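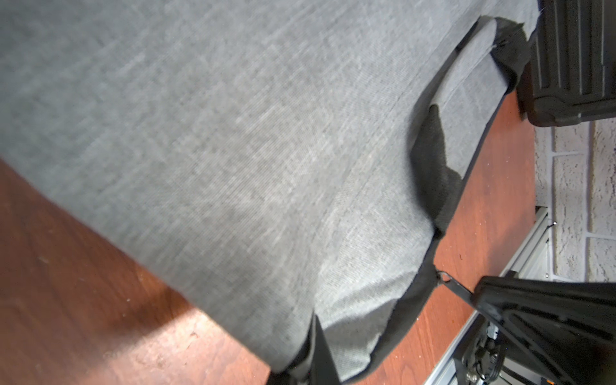 Washing a slipcover without shrinking it
Forum > Home > Fabric and Upholstery

kettlerfan93
Tag says dry clean only. The cleaner quoted me more than I paid for the chair. Gray woven cover, black trim. Has anybody put one of these in a regular washer and lived to sit on it again?

Adwoa_O
Cold, gentle, zippers closed. Take it out damp and put it back on the chair so it dries in the right shape. I've done mine 3 times.

innes_c
Please don't. The trim and the main fabric shrink at different rates, and then your chair is wearing a wavy hat. Spot clean it.

Adwoa_O
Spot cleaning leaves rings. Ask my ottoman.

innes_c
Your ottoman and I have different standards.

babita.m
Test the black for bleeding first. White rag, cold water, press for a minute. Mine bled and I now own a charcoal couch.

kettlerfan93
Rag came up clean. Going in cold tonight. If I stop posting, Callum gets to say he told me so.

innes_c
I'll say it either way.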